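## 4. Folding a jersey on the Hakala bench

The Hakala is a padded bench with a lift-up seat, and you can sit on it if you must. This section covers its other job, as the place where team shirts get folded before they go inside. Read it through once before you start. You will be tempted to skip to step 6. Everyone does, and it shows in the sleeves.

**Before you begin**

- Close the seat and press down until both catches click. One click means the other catch is sulking.
- Brush the cover. Gray fabric hides crumbs very well, and red jersey finds them all.
- Check that the shirt is fully dry. The storage well has a lid and no opinions on mildew.

> **Caution:** Take off watches and bracelets. The cover is a woven fabric and will catch on anything with a clasp. Pulled threads are not covered by the warranty (see Section 9, where we say so again at greater length).

**4.1 Laying out**

1. Lay the shirt face down, collar toward the backrest. If your bench was delivered without the backrest, collar toward the wall.
2. Smooth the body from the middle outward with flat hands. Do not pull at the hem. Jersey will stretch to please you and then go back the moment you look away.
3. Straighten the side seams. On older shirts these wander toward the front, in which case follow the fabric and forget the seam.

**4.2 Sleeves**

4. Fold one side of the body in to the center line, bringing the sleeve with it.
5. Turn the sleeve back on itself so that it points down toward the hem. It should lie inside the folded edge.
6. Flatten the cuff with your thumb. Contrast cuffs and striped trim are stiffer than the rest of the shirt and will hold whatever crease you give them, including the ones you didn't mean.
7. Repeat on the other side.

> **Note:** Where a white sleeve has to rest against a red body, slip a sheet of tissue in between for long storage. For a shirt you plan to wear next week, don't bother.

**4.3 Finishing**

8. Bring the hem up to the middle of the back, then fold once more to the collar.
9. Turn the bundle over. If it looks like a shirt in a store, well done. If it looks like a sandwich, go back to step 4.
10. Lift the seat and set the shirt in the well, collar facing the hinge.

The well holds 14 adult shirts in a single layer of stacks. Arvo Kallio, who drew the bench, maintains it holds 19. He sits on the lid to close it, and we ask you not to.

**4.4 If the fold won't stay flat**

A hem that keeps bunching was usually dried over a rail. Iron it from the inside on a low setting, on an ironing board. Do not iron on the bench. The padding is foam, and it remembers.

A cuff that keeps rolling can be left under a heavy book for an hour. The printed copy of this manual is too light – we have tried it.

For replacement catches, quote part number 260 and say whether you need the left or the right. They look identical and are not. Cover care, including what to do about coffee, is in Section 5.
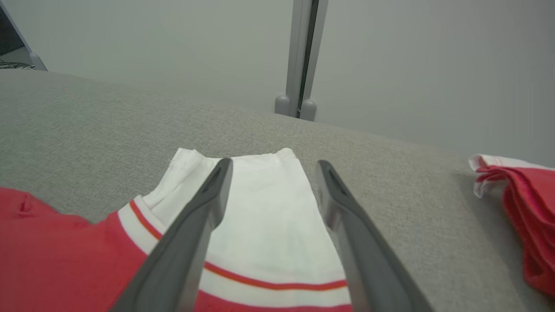
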